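Tue 19 May

Dishcloth and sponge hygiene, Trevden kitchens, continued. Second bench, window side.

Floten sent their leaflet again, the one saying you can "sanitize" a sponge in the microwave and keep it going for weeks. I still don't buy it. The leaflet gives one number for before and one for after, and no word on how long the sponge sat between the two. A sponge that comes out clean at noon and goes back in a greasy sink at one is a different sponge by supper. Asked them for the raw counts. Got the leaflet a third time.

Our own plates from the weekend set:

Control, used sponge, no treatment: 477 colonies
Same batch, rinsed hot and wrung out: 294 colonies

Looks nice written down. I don't trust it yet. Only 3 plates per arm, and one of the rinsed ones had a dry edge where the lid had slipped. I counted it anyway and wish I hadn't. Redo with fresh agar before anybody puts it on a slide.

Also: "hot" means whatever the tap felt like doing. Thermometer goes in the bowl next time. Write the temperature on the sheet, not on the glove box.

Jalali cloths. The packet claims the weave dries faster than a sponge. Probably true, a thin flat thing hung up should dry faster than a thick block lying in a puddle. But then the fair test is cloth hung up against sponge stood on end, and what they did was cloth hung up against sponge left flat in a dish. That's a test of the dish. Will run both ways and weigh at the start, after lunch and at close.

The Drerkum detergent is a separate question and I'm keeping it out of this round. Too many things changing at once already. The bottle says up to 10 days of freshness – freshness of what, measured how? Parked until June.

Sponge type: sticking with the two-layer sort, scrubbing side plus foam. I suspect most of the growth sits in the foam, but that's a hunch and we have been plating the whole thing chopped up. Need to split the layers before chopping. 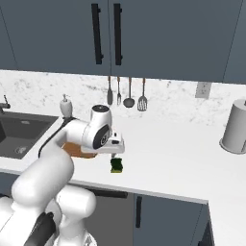
Fig. 1. Green two-layer sponge, lighter band along the lower edge.

Dark green hides dirt very well, so scoring them by eye is out. I know the old protocol has a "looks clean" column. Strike it.

To do:
order agar, the good one
thermometer for rinse bowl
new sheet with layer A / layer B columns
scale needs leveling again, it drifts when the door is open
write to Floten once more, then stop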